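Old tower: strip it for parts or keep the case?

skendside_lurker wrote:
Finally got the side off the computer I've been using as a plant stand since October. Plan was to pull anything useful and send the rest to recycling. My wife's plan was the same minus the first part. Now I'm wondering if the case is worth keeping for a new build. I already own two cases I'm not using, so I'm clearly an expert.

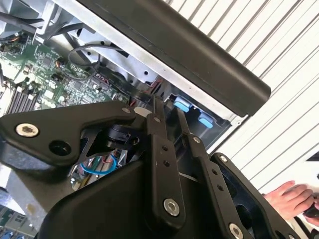 Side off, out by the ribbed white wall.

Pamotgate wrote:
Keep it. Cases don't go bad. Put a new board in, spend the savings on a decent power supply.

Dandia wrote:
Cases absolutely go bad. Old ones breathe like a sock drawer. I spent five evenings cutting a fan hole in one and ended up with a loud sock drawer. Recycle it.

Pamotgate wrote:
You cut that hole with a kitchen knife, Dandia. We all saw the thread.

Dandia wrote:
It was a bread knife and the hole is fine.

Preben Nørgaard wrote:
Measure the standoff spacing before anyone gets sentimental. If a standard board lines up, keep it. If it's one of those odd office layouts, take the drives and the screws and say goodbye. Keep ALL the screws. I have 2,000 of them in a coffee can and still never the right one.

skendside_lurker wrote:
Going out with a ruler after dinner. The plant is on the floor and looks betrayed.

Dandia wrote:
Put the plant in the case. Better airflow than a motherboard needs.

Recent threads
Screw sizes, again
Stankevičius fan controller: anyone got the manual?
Free to collect: beige keyboards

Contact the moderators | Back to top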